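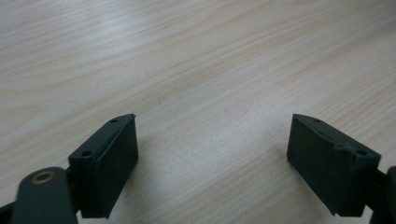
Are the hand-held grippers good enough to replace the teleoperated arm for collecting demonstrations? For tabletop picking, they are, provided we standardize on one finger design and stop changing it every time somebody has an idea in the shower. For anything that needs a twist at the wrist under load, the arm stays.

That is the short version, and if you have another meeting at the top of the hour you may stop there. The rest covers what we did with the October installment, what broke, and what we would like you to let us do next.

Where the work stands

The plan approved in the spring had us comparing two finger sets on the same hand-held body, then comparing the better of the two against the arm. The first comparison is finished. The second is finished for picking and placing, and half finished for everything else, the other half having been eaten by a controller problem described below.

The finger sets are called Ackah and Tarkier. Ackah is the older one, with short rigid fingers and a thin rubber facing. Tarkier is the dark green plastic set, with flat pads and a linkage arm on each side. Both were run on the bench by the same four operators with the same objects, under the same ceiling lights, which we have now been asked twice by the building to turn off at night.

Results so far

We kept 947 demonstrations after review. Of these, 597 were recorded with Tarkier and the remainder with Ackah. The imbalance was not in the plan. Operators were allowed to choose their own tool in the final stretch and they voted with their hands, which we should have seen coming, having listened to them complain about Ackah since the first morning.

We threw out 53 recordings. Most were lost to tracking dropouts when the operator turned the tool too fast near the edge of the bench. A handful had the operator's sleeve across the lens for the entire grasp. One is a very clean, well-lit demonstration of somebody answering the phone.

Tarkier did better on flat and thin objects: cards, washers, the lid of a tape tin. The pointed tips get under an edge where Ackah just pushes the thing along the table until it falls off the far side. Ackah did better on round objects, because the rubber grips and the printed pads do not, much. We tried a strip of grip tape on the Tarkier pads and it solved the problem until the tape crept, after which we had a new problem with adhesive in it. The pads are still bare while Ximena Daza works through a short list of facings that can be screwed on.

Operators also report that Tarkier is less tiring. We have no measurement for this beyond the fact that people stopped putting it down between trials to shake their wrists.

What broke

The pivots, first. The original printed holes wore oval in the second week and the fingers began closing slightly crossed, like a pair of kitchen scissors from a yard sale. Ximena pressed metal inserts into the arms and the play has not come back. The inserts cost less than the coffee consumed while discussing whether to buy them.

The controller, second. The Tekemton unit on the arm side dropped its connection whenever the logging machine wrote a large file. We spent longer than I would like to admit swapping cables before anybody looked at the network settings, and the fix took one line. The lost bench time is the reason the wrist-load tests are late. I have put the line on a sticky note on the monitor.

The overhead camera, third, sort of. We had budgeted for a new one and ended up using an old Canon body that was sitting in a cabinet. It works fine for reference video. It also goes to sleep when it feels neglected, so there are gaps in the overhead record. None of the gripper data depends on it.

Money

We are under on cameras, over on filament, and even on people. The camera savings will cover the facings. I am not asking for more this period, a sentence I enjoyed typing and would like noted for when I ask next period.

Next

Freeze the Tarkier geometry. I mean this. The file has been made read-only and I have the password.

Finish the wrist-load tests on the arm, now that it stays connected long enough to have one.

Pick a pad facing and rerun the round objects with it. If it can't match Ackah there, we will keep one Ackah body on the bench for those and say so plainly in the final report.

Train on the picking set and see whether a policy learned from hand-held data does as well on the arm as one learned from the arm's own data. Everything above rests on the assumption that it will — early runs are encouraging, but they are early, and they were done on the easy objects.

One decision we need from you: whether the final comparison should include the drawer task. It was in the original proposal, it was dropped in the revision, and it is still in the milestone table. We can do it either way, but we would need to build a drawer.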